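Search tips... Go

Recording good gripper examples at the kitchen table

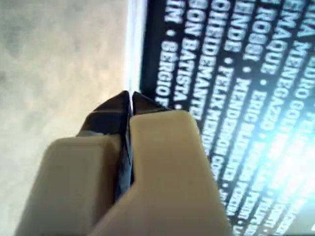
Before you record

1. Clean the fingertips with a dry cloth. Dust changes the grip and the model learns it.
2. Turn the lamp if you get glare on black or shiny print. I look at one test picture first.
3. Start with the tips near an edge of the thing you want to move. Vary the start a little each time.

While you record

4. Go slowly and do not stop in the middle. A pause is also learned!
5. Keep the bad tries in their own folder, with the word "miss" in the name.
6. Change the table cover after 12 tries. My first set for Koo had over 1130 tries on the same cover, and on another table the arm was lost.

Ismail Berrada, April 5, 2018

We use cookies to remember your settings. OK

Comments (2)

Nelu Ilie: Do you also change the height of the chair? For me it helped more than the cover.

Plustberg: What do you do with tries where the object slips but you catch it again? I have 11 of them and I don't want to delete.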